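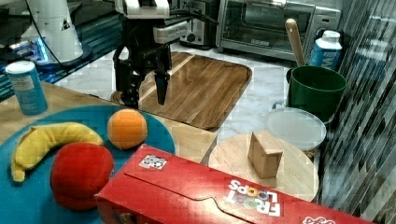

Tung oil finish on a serving tray still tacky after several weeks

Community > Workshop & Wood > Finishes and Coatings

Filed under: wood finishing, drying oils, kitchenware, solvents

Cirkosus

I refinished a wooden serving tray in January and the surface has not cured. It is a Marras tray with raised edges, solid wood as far as I can tell. The old finish was a thin clear coat that had worn through in the middle. I removed it by sanding at 120, then 180, then 220 grit. I vacuumed the tray and wiped it with a dry cloth. I did not use any solvent at that stage.

The finish is Finero tung oil. The label says "pure tung oil" and lists no thinner and no driers. I applied three coats to the inside face, which measures 42 x 28 cm, or 1,176 square cm. I measured the oil with a small syringe, 9 ml per coat, and spread it with a foam brush. I let each coat sit overnight and put the next one on the following evening. I did not wipe off the excess, as it looked as if it was soaking in.

Current state as of March 4, 2019:

- The flat area is slightly tacky. A paper towel laid on it for an hour leaves fibers behind.
- The corners, where the base meets the raised edge, are worse. There is a soft ridge that takes a fingernail mark.
- The underside, which got one coat and was wiped, is dry and feels normal.
- The room is kept at 66 F. Relative humidity was 39 percent this morning.
- There is no strong smell except in the corners.

The tray will carry plates, glasses and sometimes bread, so I would like the surface to be fully hard before it goes back into use. Three things I need to know:

Will this cure if I leave it alone, and on what kind of time scale?
If it has to come off, can I do it without sanding through to bare wood again?
Would a coat of something faster, such as shellac, seal the tacky layer?

I have mineral spirits, denatured alcohol, 220 and 320 grit paper and gray nonwoven pads on hand.

Kumanach

Your own numbers explain most of it. 9 ml is 9 cubic cm. Spread over 1,176 square cm, that is a wet layer of 0.077 mm if none of it soaks in. Some of the first coat did soak in. By the third coat the pores near the surface were largely full and most of the oil stayed on top.

Tung oil does not dry by evaporation. There is no solvent in the pure product to evaporate. It hardens by taking up oxygen from the air and cross-linking, and it does so from the outside in. A thick layer forms a skin, the skin slows the movement of oxygen, and the oil underneath stays soft. You added a second coat before the first had cured and a third before the second had cured, so there are probably several soft zones, one over another. The underside is your control sample. Same oil, same room, one coat, wiped, and it is dry.

Your temperature and humidity are not the problem. Warmer air would speed things up to a degree, but I would not put the tray in an oven or next to a heater. Uneven drying can warp the base or open the corner joints, and a thick film may wrinkle.

On your first point, the flat area may eventually harden without help. I would not give a time scale, as it depends on how much oil is sitting there. The corner ridges are a different matter and I would not wait on them.

On the second, you can get most of it off with solvent and a pad. Fresh mineral spirits will soften and lift oil that has not cross-linked. It will do little to the part that has, and for this purpose that is useful.

1. Work outdoors or with the windows open, no flames or pilot lights nearby. Wear nitrile gloves.
2. Wet the flat area with mineral spirits and leave it for five minutes. Keep it wet.
3. Scrub along the grain with a gray pad. Wipe with a clean cotton cloth and repeat until the cloth stops picking up yellow residue.
4. For the corners, wrap a piece of the pad over the end of a thin wood stick. If the ridge does not move, push it off with a plastic scraper first. A metal blade will dig into the base.
5. Wipe everything once more with clean solvent and a fresh cloth.
6. Stand the tray on its long edge with air on both sides. Leave it for a week.
7. Do the paper towel test again. If no fibers stick, sand lightly at 320. If the paper clogs, it is not ready.

After that, one more coat is enough. Thin it one to one by volume with mineral spirits, put on a small amount with a cloth, wait 30 minutes, and wipe until a dry cloth slides without drag. Check again an hour later for oil that has bled back out of the pores. Then leave it alone. Do not put food on it until it is hard and has no odor.

On the third, no. Shellac will stick well to cured oil, but over a soft layer it is a brittle film on a moving base and it will crack. It would also cut off the oxygen supply to the oil underneath. Alcohol in a spilled drink will mark shellac in any case, so it is a poor choice for a serving tray.

Safety note: cloths and pads with tung oil on them can heat up and ignite if they are left in a pile. Spread them flat outdoors in a single layer until stiff, or put them in a metal can full of water with a lid. This applies to the solvent wash as well -- the residue you lift off is the same oil.

gluepot

Use mineral oil next time. It never dries so it can't go tacky. I have done all my boards with it and wipe them down again when they look pale. For this one I would just sand it.

Kumanach

Adding to the above. Mineral oil is fine for a cutting board but it stays liquid, and on a tray it can transfer to napkins and the bottoms of glasses. Do not put it over the tung oil that is there now. It will mix with the uncured part and make matters worse.

Sanding first is also a mistake here. Soft oil loads the paper within a few strokes, and the heat smears it around. Solvent first, then wait, then sand. There is no need to go finer than 320 before the last coat. People ask about 4,000 grit pads for this, and on a wiped oil finish on open-grained wood I see no difference.

Cirkosus

Did the solvent wash on the porch. The flat area took four passes before the cloth came away clean. Three of the corners cleared with the pad and stick. The fourth needed the scraper, and there is a pale spot the size of a dime where I went through to wood. I assume the thinned coat will take care of that. The tray is on its edge now and I will run the towel test in a week.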